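3.2 What people told me about doing dishes together

I went into this part of the study thinking I'd be writing about fairness, and I ended up with pages of notes on timing. We had 40 households in Gilov keep a chore diary through February, and I read every entry myself (my eyes have only just forgiven me). The diaries gave us a little over 600 entries on kitchen work alone. People rarely complained about how much they did. What bugged them was when somebody else did it – a bowl left until morning could sour a whole breakfast.
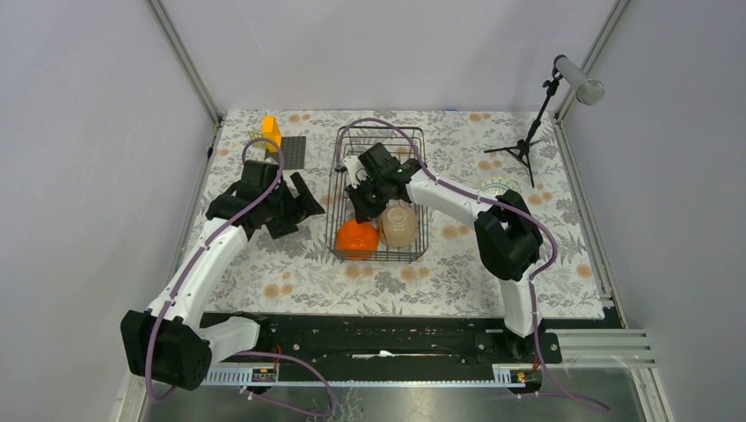

Flor Rengifo, who coded the diaries with me, wanted to split these complaints into "late" and "never," and I fought her on it for weeks. She was right. Late chores got grumbled about and forgotten, while the never ones came back up in the interviews, sometimes word for word. One man in the Flores district told me he'd been putting away his brother's cups for years and had never once brought it up with him!

I should say something about drying, too, because it split our sample in a way I didn't see coming. Older couples mostly treated washing and putting away as one job with one owner. Roommates treated them as two jobs, and the second one often had no owner at all. 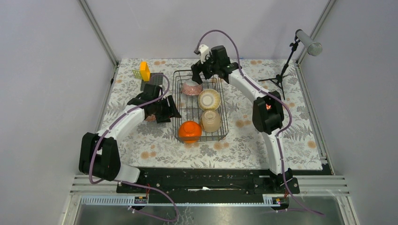
That gap matters for how we ask about housework in surveys. The Tonberg questionnaire, which we used as our baseline, has a single item for "dishes," so a roommate who washes and a roommate who puts away can both tick "mostly me" and both be telling the truth. Figure 2 is therefore best read next to the interview material in Section 4 – I wouldn't lean on the survey answers by themselves.

Figure 2. Dishes at the rack stage.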